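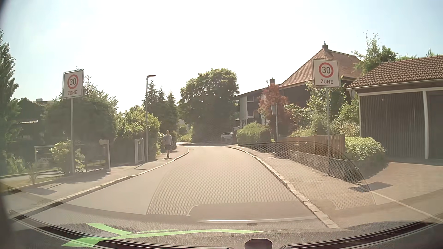
# Slow Streets: The 30 Zone in Valente

Student project report by Bernardo Henriques and Rui Tavares

## Background

Valente is a residential neighborhood of detached houses and gardens, and both of us walk through it on the way to class. Our course asked each pair to pick one short piece of street and study how it is laid out and used. We chose the entrance to the 30 zone, at the point where the road starts to bend to the left between the gardens.

The question we started with was simple: what tells a driver to slow down here, apart from the signs?

## The site

The zone begins at a pair of matching signs, one on each side of the road. Each has "30" in a red ring with the word "ZONE" under it. The asphalt is narrow and has no painted lane markings. Both kerbs are pale stone, and there are sidewalks on both sides. The one on the right gets wider near the signs, where it meets a paved driveway and a garage.

The planting matters more than we expected. A tall conifer and a large rounded shrub stand on the left side, and together with the bend they close off the view ahead. On the right there is a fence with a low wall, and farther along a tree with reddish leaves.

## Method

We made ten visits in May, all on dry days. On each visit one of us stood on the sidewalk with a tally sheet and the other timed cars over a stretch of 96 meters with a stopwatch. We marked the ends of the stretch with chalk on the kerb. The times went into a spreadsheet that we named Mirnix, after the folder it was saved in, and the name stuck.

We recorded 856 vehicles in total. We also noted people on foot, bicycles, and any car parked on the road, but we did not try to estimate walking speeds.

## What we found

Most drivers kept to the limit or close to it. The faster ones were nearly all leaving the zone, on the straighter part just before the signs. Drivers coming in tended to brake before the bend – some of them well after the signs, which suggests they were reacting to the curve.

People walking used the sidewalks almost all the time. Several crossed at the driveway on the right, where there is more room to stop and look. There is no marked crossing at that point.

When a car was parked at the kerb, other vehicles slowed down to get past it. We saw this on only two visits, so we leave it out of the main results.

## Problems

The stopwatch is the weak part of this project. A small error in pressing the button changes the speed by a few kilometers per hour, and we were not equally quick. On the third visit we swapped jobs halfway through and the numbers jumped. Those rows are marked in the spreadsheet.

We also did no visits after dark. There is a tall street lamp on the left side, but we can't say how well the signs or the kerb show up at night.

## Next steps

- Repeat the timing with a proper speed counter, if the department can lend one.
- Do at least two evening visits.
- Compare with a straight street that has the same limit. Rui has suggested the one behind the Hido bakery.
- Ask residents whether the shrubs are trimmed at set times of year.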